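From: Lieven Van Hecke
To: sauces-list
Subject: Re: [sauces] Lakel co-brand mustard, label and fill questions

Ruben Van Hecke wrote:

> Has anyone tasted the Lakel mustard with the Irham name on it? The
> ingredient list reads the same as the standard squeeze bottle to me,
> apart from the order of turmeric and paprika. Also, is it a limited
> run or a permanent line? The shop in Trindstead had it on the
> bottom shelf with no price tag.

I bought two bottles on Wednesday and compared them with the standard one. Notes follow.

The order of turmeric and paprika is swapped, as you say. Ingredients go by weight, so there is more paprika in the co-brand. The color is slightly darker on a white plate. On a pretzel I could not tell them apart.

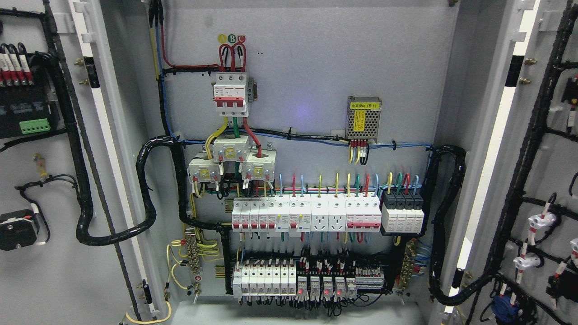
Salt per serving is the same on both labels. Sugar is listed one line higher on the co-brand, after vinegar and before salt. The serving size is still one teaspoon. The cap is the same part and fits both bottles.

On the run size: the neck tag says 2,476 cases, and mine carries case number 661. I read that as a single production run. The standard bottle has no neck tag. The Lenihan relish from last May used the same kind of tag, and it was gone from the shelf in about 7 weeks. It did not come back.

> My guess is they changed the label and nothing else.

Close, but the paprika is a real change. It is a small one. I tried both warm in a pan sauce with cream, where the paprika should show up more. The co-brand gave a faint sweet smell at first and then tasted the same as the other. 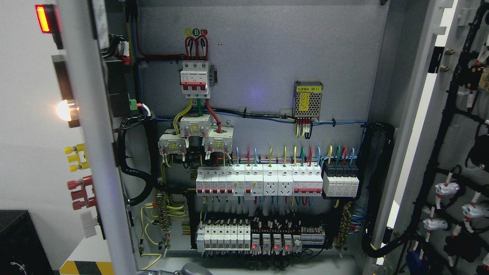 The best-by date on the co-brand is four months shorter than on the standard bottle from the same shelf. I don't have an explanation. It may only mean the standard bottle was filled later. If you still have yours, please send me the lot code from the shoulder of the bottle, not the one on the cap.

Price at the register was the same as the standard mustard. I will keep the second bottle sealed and can bring it to the next tasting if there is interest.

Lieven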